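Nota de prensa

Bumisix publica los primeros resultados de Zatel, su estudio sobre robots y tareas domésticas

Recoger una mesa es todavía un trabajo difícil para una máquina. Esta es la respuesta corta que da Bumisix después de 6 meses de pruebas con robots de dos brazos, hechas en simulación junto con el laboratorio Drastus.

El estudio Zatel reúne 2000 intentos de tareas pequeñas: levantar una cuchara, apartar una tabla, poner una taza en otro lugar. Los intentos se repartieron entre 132 habitaciones virtuales, con muebles y colores diferentes. Los objetos grandes y rígidos dieron buenos resultados. Los cubiertos y las piezas finas, en cambio, siguen siendo un problema, sobre todo cuando están cerca de otros objetos.

«No queremos prometer un mayordomo», señala la empresa. «Queremos decir con claridad qué tareas son posibles hoy y cuáles no». En opinión de Bumisix, un robot puede ayudar ya en un taller ordenado – por ejemplo, para clasificar piezas – pero en una cocina familiar necesita aún la supervisión de una persona.

La segunda fase empezará en julio en el centro Nkosi, con 2 robots reales y las mismas tareas. Los datos de la primera fase se pueden solicitar a Bumisix sin coste para uso académico.

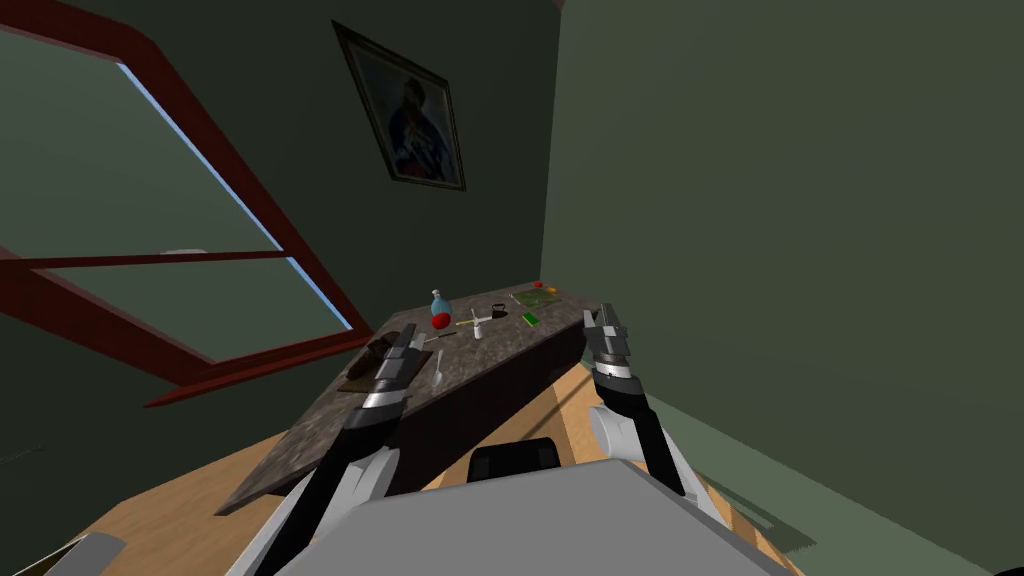

Sobre Bumisix

Bumisix desarrolla programas de control para robots de servicio y colabora con talleres y centros de investigación. Las solicitudes de prensa se atienden por medio del formulario de su página web.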